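Fold Before You Store: The Case for a Clear Table

Shared laundry rooms are usually judged by their machines. Residents ask how many washers there are and what a cycle costs. They seldom ask where the folding will be done, and building managers seldom offer an answer. At Pondel, where 70 households use one laundry room, that question deserves more attention than it has received.

A long piece of cloth needs a flat surface. Folded against the chest or on top of a dryer, it keeps every wrinkle it came with, and the corners never meet.

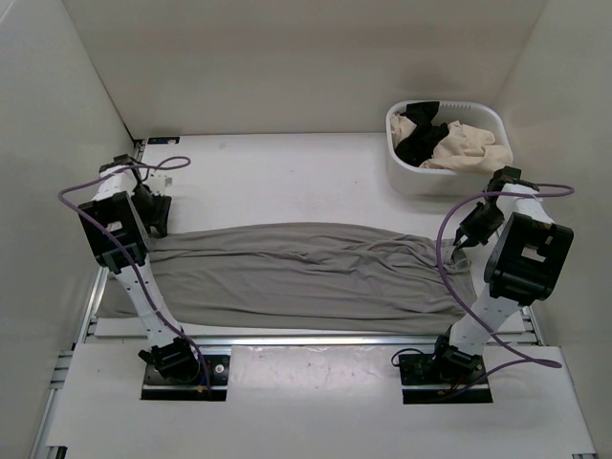
The usual objection is space. Ojārs Paju, who manages the building, has argued that a table takes the place of another dryer, and that a dryer earns its keep. His figures are fair: a good table costs 500 dollars and brings in nothing. Yet cloth that is spread out, smoothed from the middle and folded edge to edge takes up less of the shelf at home – and seldom needs the iron.

Management should set aside one table for folding only, with detergent and bags kept off it. A basket may stand at the far side, within reach. The proposal goes to residents in February, and this writer hopes they will support it.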